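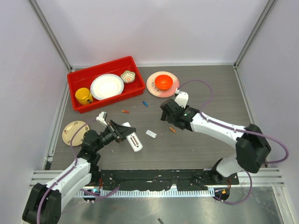

Digest, Vol 5, Issue 3

Subject: Re: [weronau-arms] How many table-clearing runs is enough?

Yaqin Xue wrote:

> We have 800 runs of the dish task on the Mernura setup and the policy
> still goes to the same corner of the tray every time, whatever is in
> it. Do we just keep collecting? My wrists would like to know. Also, can
> somebody tell me whether the little things on the table count as part
> of the task or as clutter. The notes say both.

Yaqin,

Please stop at 800 for now and save your wrists. I went through a good chunk of the set on Saturday, with coffee, and I think the policy is doing a faithful job of copying us. We park the red tray at the back left, we put the round plate in the middle of it, and then we act hurt when the arm concludes that the back left is where life happens.

The layout at the top of this message is closer to what I'd like to see more of. The tray is at an angle, the mug and the flower bowl are at opposite ends of it with the plate between them, and the orange-red bowl is off on the pink plate by itself. The cream plate is way over by the left arm, with the cable lying across it. Keep runs like that one. The cable is going to wander over the dishes at deployment too, and a model that has only met tidy cables will take it personally.

On the small stuff: it's clutter. The orange sticks, the blue piece and the white cylinder can be anywhere on the open part of the table, and the arms are supposed to work around them. The notes say both because I wrote the first half and Tan wrote the second half, and we were not speaking much that month. I'll fix the page.

What I'd do for the next batch:

Move the tray between runs. Front, right, sideways, I don't care, as long as it isn't where you left it.

Swap what goes in it. The mug does not have a reserved seat.

Five runs per layout, then change the layout. We were doing far more than that in August and the late ones are nearly copies of each other.

Keep the fumbles if you recover from them. Tag them "recovered" and leave them in. If you drop something and then say a word, cut the audio.

Don't start both arms from the same pose every time. Lumby's loader handles any start pose now, so the old rule about homing first is dead.

One question back to you — are you wiping the metal panel at the front between sessions? I can see smudges on it, and I would hate to learn that we've trained a very expensive smudge detector. Either wipe it every time or never, but don't let it line up with which layout you're on.

I'll rerun the training once the first five new layouts are in. Send them as they come.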